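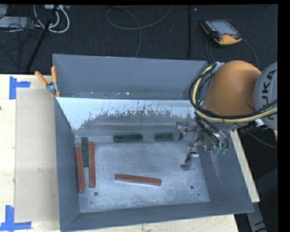
By the time Viorica Roman had found somewhere to put her coat, the others had been at it for an hour, and Muthu was explaining to anyone who would listen that the trouble lay with the green ones.

"It takes the red bars like a lamb," he said. "Green against grey, though - it dithers."

"So do you," said Krisztina Orbán, without looking up from her laptop.

Viorica was 2 weeks from retiring and had run the evening class at Corkow for longer than she liked to work out. She had seen arms that dropped things and arms that sulked, and once, years ago, a very small one that had flung a boiled sweet clean over the head of the principal. She was fond of them all, and rather fonder of the students, though she wouldn't have said so in front of Muthu, who would have wanted it in writing.

"What's it thinking about now?" she asked, and leaned over the bin.

Three of the bars had ended up together on the left, long red, stubby green, long red, like cousins squeezed on to a settee, and another red one lay out in the middle all by itself. The two greens at the back, under the chipped white band, were the ones Muthu had been grumbling about.

"Those are right against the slope," said Krisztina. "I'd start with the easy one in front and work back."

"That's giving in," said Muthu.

"That's washing-up," said Viorica. "You do the glasses first, my love, and you leave the roasting tin till you've got your courage up."

Muthu thought about this for quite a while, and then he pulled his chair in beside Krisztina's and asked her to move over a bit.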